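Madcombe, 06/08/2025 — The Madcombe regional council has approved a bill that sets aside one day each October for the accordion and the dance music written for it, the council's press office reported. The measure passed at second reading and takes effect with the next budget year.

The text defines the music covered as "couple dances in two or three beats, played on button or piano accordion, with or without fiddle." Songs with words are included if the accordion carries the tune. Brass band arrangements are left out, although an earlier draft had allowed them.

Under the bill, public schools in the region will give one class period to the music during the week of the observance. Attendance at the evening dances remains optional. The education office will issue a songbook of 116 tunes, most of them taken from the Kaczorowski collection, a set of field recordings and handwritten scores held at the regional archive.

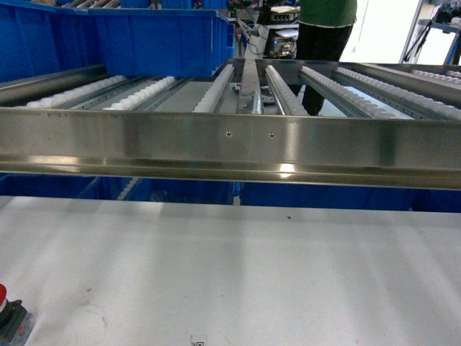
The archive lists 2,353 items in the collection. Only part of it has been transferred from tape. The remaining reels are stored in Urkov and will be copied in the order in which the tape is judged to be at risk, starting with the acetate stock. Each transfer is kept in two versions, one untouched and one with the speed corrected, as many of the original machines ran slow.

Dance accordion reached the region with seasonal workers who settled in the river towns, according to the explanatory note attached to the bill. The note traces the local style to the use of a smaller instrument with fewer bass buttons, which led players to leave out the low note on the first beat and mark it with the foot. Later players kept the habit after larger instruments became common.

The note also records a change in who performs the music. Women were admitted to the Urkov players' guild under a rule change and now lead 3 of its dance bands. The guild had asked for the observance to be placed in spring, when its own contest is held, but the council kept the October date to avoid a conflict with school exams.

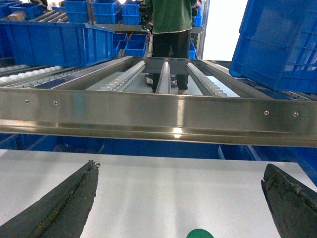

Funding is limited to printing, hall rental and instrument repair. The bill creates no new post. Grants for repair will cover reeds, bellows and straps, and applicants must show that the instrument is used in public performance or in teaching. Instruments bought for resale do not qualify.

The main concert will be held at the Duturis hall, which holds 4,000 people with the floor seats removed for dancing. The program is to be drawn half from the archive tunes and half from new work. Composers may submit one piece each, no longer than six minutes, in standard notation or button tablature — recordings alone will not be accepted.

The songbook will be printed in one edition, with chord symbols above the staff and bass notes written out in full. Schools will receive their copies before classes resume.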